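Home Economics and Room Care > Unit 4 > Chapter openings

We use cookies to remember your place in the book. Accept / Manage choices

Chapter 9
Boards, Windows, and Light

When I first taught at Joslow, I was given a long room with a fine big window, and I was so pleased with it that I hung the board where everyone coming in would admire it. By nine in the morning half the class was leaning sideways in their chairs! The window had landed right on the board, you see, and whatever I wrote in that patch might as well have been written on the moon.

Most of us choose a board by its size and its price, and then put it wherever there happens to be a bare stretch of wall. In this chapter we will slow down a little and think about the surface itself, what it does with daylight, and what it does with the lamps overhead. 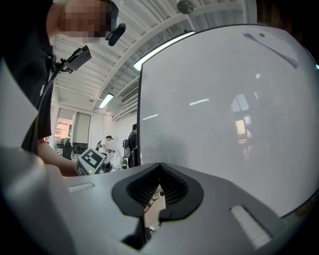
Fig. 9.1 A glossy white board picking up the window and the ceiling lights.

A glossy surface behaves a good deal like a poor mirror. The tall orange-tinted patch toward the right of the board in Figure 9.1 is the reflection of a window, and the faint streaks across the middle come from the ceiling fixtures. Daylight can be softened with a blind (we will get to blinds in Section 9.3, and I have strong feelings about them), but overhead tubes stay where the electrician put them, so it pays to look up before you reach for the drill.

Before you read on, try a small exercise at home. Take any shiny tray or baking sheet, stand it upright facing a window, and walk slowly past it. Then turn it 90 degrees and walk past again. Write down where the bright patch went each time, and keep your notes, as you will want them for the floor plan at the end of the chapter.

Words to know: glare, matte, gloss, angle of view

Reader comments (3)

Raluca Voicu: Did the tray exercise with my daughter and we ended up moving the kitchen table.

Emanuel Dinu: Is Section 9.3 missing from the online copy? Mine skips from 9.2 to 9.4.

Smaranda Ursu: Same for me, Emanuel. It was there in April.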